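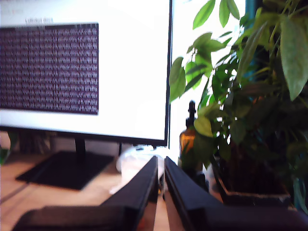 Rows of small, blurred characters in an open window on a desktop monitor.

The property tax appeals clerk for Kumcombe keeps a box of tissues at each end of her counter. The one on the left is for people who have just opened their new assessment. The one on the right is hers, for allergies, and she would like people to stop using it.

She agreed to talk on the condition that her name stay out of it. "I buy groceries in this town," she says. "I would like to keep doing that in peace."

The town mailed out its first full reassessment in nine years this summer, and 723 owners have filed an appeal. The previous record, she says, was set the year the old assessor valued a church parking lot as lakefront.

Does she blame people for being upset? She does not. "You get a letter that says your house is worth a fortune. For a second you're flattered. Then you turn the page over."

Most of the anger at the counter has to do with arithmetic. Owners see their value jump by half and assume the bill will do the same. It may not, she explains, and she has explained it so often that she now does it with a drawing of a pie. The town decides how much money it needs, then splits that among the properties. If everybody's value rises at the same pace, everybody's slice stays put. "The trouble is the folks whose value went up faster than the neighbors'. I don't have a drawing that makes them feel better."

Many of those folks live in Urrutia, the old mill district, where the houses were cheap for so long that the last roll barely bothered with them. Bimach, the contractor hired to do the new one, brought them up to market in a single step. One owner was credited with a second bathroom. He invited her to come over and look for it.

"Those are the easy ones," she says. "A bathroom exists or it doesn't. I can fix a bathroom before lunch."

Harder is the matter of Andovari, the warehouse park by the highway, which has also filed. Its appeal came in a binder with tabs. The typical homeowner's appeal is a form and a photo of a wet basement. She treats them alike, she says, although the binder did need its own shelf.

Asked what makes a good appeal, she gets brisk. Bring recent sales of houses like yours, on streets like yours. Bring the property card, with the mistakes circled. An appraisal helps, but one costs up to $400, and she has watched people spend that to save less. Leave out what you paid in 1986. Leave out the mayor, too. "The board has no authority over the mayor. People seem let down to hear it."

And the hearings themselves?

"Short. You get 5 minutes. I've seen a man use four of them on his neighbor's boat."

The neighbor's boat is a theme. A surprising share of appeals, in her telling, are really complaints about somebody else's assessment being too low. The board can't lower your value out of sympathy for your opinion of the house next door, though a lower figure on a matching house is fair evidence if you leave the adjectives at home.

She will not guess how many appeals will succeed. She will say that the board has 2 new members who read everything, including the binder, and that decisions go out by mail. Until they do, the bill is still due. Pay it on time and any reduction comes back as a refund or a credit. Hold it back in protest and the interest is yours to keep.

Her own house was reassessed too. It went up. She thought about appealing, got as far as the form, and noticed whose counter she would have to hand it in at.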